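Apr 24, 2025

Slept badly. The sirens started before five and went past the end of the street one after another, and after the third I got up and made coffee. By six the radio had it: a fire in the furniture warehouse on the Lodommont road, one night guard missing. They said the police were treating it as suspicious. They didn't say why.

I know that building. I did 14 months there in the packing hall, years ago, when it still belonged to Wan. The back stairs were always blocked with pallets. We complained and they moved them for a day.

At work the talk was all of it. Half the shift comes in from Parnitz and had sat in the traffic, so they were late and had seen more than the rest of us. One had a video of the roof going in. I watched it once and gave the phone back. The story by the morning break was that a man had been seen at the fence with a can. By lunch it was two men and a van. I don't believe either yet.

The guard was found a little after one. Alive, in the drainage ditch behind the loading bays, with a broken ankle and smoke in his lungs. He had gone out of a window. The radio gave his age as 19, and I had pictured an old man all morning.
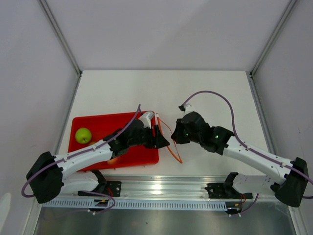

Drove home the long way because the main road was still shut at the Semetti turnoff. An officer was waving cars round and another was writing down plates, or looked to be. You could smell it with the windows up. Ash on the windshield when I parked, fine and gray, and it smeared when I ran the wipers. Must buy washer fluid.

The evening news had a police spokeswoman on the steps. She said four people had been questioned and let go, and that nobody was under arrest. They want anyone who drove past between two and four this morning to call in. They also want footage from door cameras. Ours has been dead since August, so that's no help to anyone.

They put the jobs at 300. The company says everyone will be paid to the end of the month and wouldn't answer the question after that.

I keep thinking about those stairs. I don't know if they were still blocked, and it's a long time since I was in there. Still, I wrote down what I remembered on a sheet of paper, the dates and which supervisor we told, and put it by the phone. I'll call the number in the morning before my shift.

Dinner was eggs. Rent paid. Window shut tonight because of the smell.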